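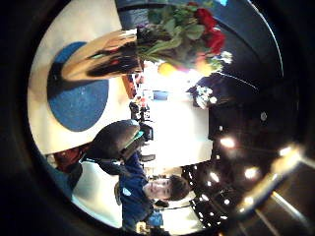 Red roses in the gold-coloured vase, 6 June 2023

Descaler trial, carried on from the last page. The question is still whether the Broser magnetic collar does anything to Sestville tap water. The leaflet says it "softens without chemicals". Softens what, and measured how, it doesn't say.

Set-up: two Farah kettles, same model, both cleaned with citric acid and rinsed. Kettle A gets water drawn through the pipe with the collar on. Kettle B gets water from the other tap, no collar. 500 ml per boil, poured away each time, lid left open between boils. A and B both stand at 66 boils now.

Result so far: scale in both. Scraped and dried, A weighs a touch less than B. I wouldn't put money on it. The balance drifts by nearly as much as the gap if the window is open, and it was open. A's scale does look more powdery and came off with a fingernail. B's needed the plastic scraper. I wrote down "softer" and then crossed it out, as I knew which kettle was which when I did the scraping.

Soap test: same lather from both taps, as far as I can judge. The test strips gave the same colour too. If the collar is taking hardness out, the strips can't see it.

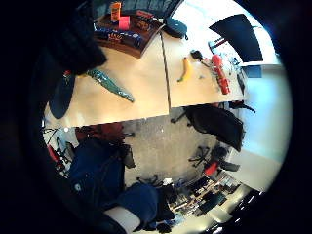 A comment pencilled beside the last paragraph objects that the makers never claim to remove calcium, only to change the way it settles, so the strips are the wrong test. Fair enough, but then "softens" is the wrong word on the box. Strips stay in the record, marked as not settling anything.

More of a worry is the pipework. The two taps don't share the same run, and B's branch has an older length of copper on it. Should have seen that before starting. Swap the collar over to B's pipe, clean both kettles again, repeat the full count. If the powdery scale follows the collar I'll start to listen.

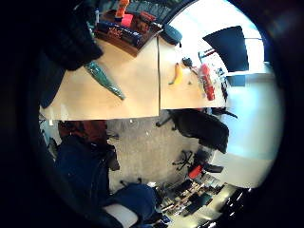 Scraping next time to be done blind, with the kettles relabelled by somebody else and the labels kept in an envelope until the weights are in. Weigh each dish eight times, window shut.

Plosard sent their own test sheet for the collar. One kettle, before and after, no control. Filed at the back.

To do: more citric acid, new scraper blade, check the balance against the brass weight.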